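Products > Picking and Sorting > Stevuteck Bin Picking Cell

Stevuteck Bin Picking Cell

Dateck sells the Stevuteck cell as a ready-to-run station for emptying bins of mixed goods. It comes as an arm, a two-finger gripper, a camera mast and a control cabinet on one base. We get the same question from nearly every customer who calls: can it do the sorting that a person does now? The answer depends on what is in the bin, so this page goes into some detail.

What it handles well

Rigid items with at least one pair of flat or gently curved sides. Boxes, small bottles, tool handles, molded plastic parts. For these the cell works from geometry alone and does not need to be taught each item. You load a bin, choose the drop-off points on the screen and start it. An item may lie on its side or lean against the wall, as long as the fingers can reach both sides of it.

What it handles less well

Soft goods are slower. A glove can be picked by the cuff or by a finger, and either will get it out of the bin, but the cell cannot yet put it down flat or pair it with its partner. Thin and open shapes such as eyeglass frames need a second attempt more often than solid ones. Clear plastic is hard for the camera, and a cap or a printed label helps a good deal. Overlapping items are picked from the top down — if two come up together, the cell sets them back and tries again. 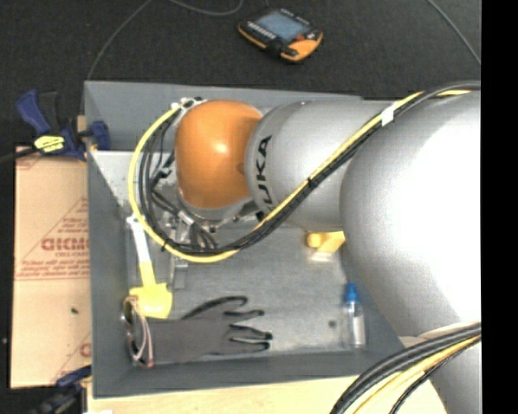
Our acceptance test uses 97 household and workshop articles, dealt into bins in mixed lots. Over 848 picks in the last full run, 13 ended with an item the cell gave up on and left for the operator. Most of those were lying tight against a wall or in a corner. The test was set up by Silvan Hauser in February and has not been changed to suit the machine.

Can it do chores?

Some parts of them. Clearing a returns bin, emptying a lost-and-found crate or moving mixed parts from one tray to another is within reach today, with a person nearby to take the leftovers. Folding, hanging, wiping and putting things away in a cluttered cupboard are not. Thaddäus Wyss, who runs our trials, puts it this way: "It will empty the box for you. It won't tidy the room." We do not sell the cell for home use and have no plans to.

Installation

The bin must not shift during picking. Use the fixed tray mount or clamp the bin to the table. Sloping walls are fine. Leave slack in the cable run at the wrist and turn the last joint through its full range by hand before the first program. Dark glossy bins should be avoided; matte gray gives the best results.

Base footprint and reach drawings are sent with the quote. The Hidport cable kit is included. The safety fence is ordered separately.

Order number: 319
Delivery: on request
Page updated 22 July 2020

Related items
Hidport Cable Kit, long
Bachmann Tray Mount
Replacement Fingers, narrow
Stevuteck Camera Mast
Safety Fence, three-sided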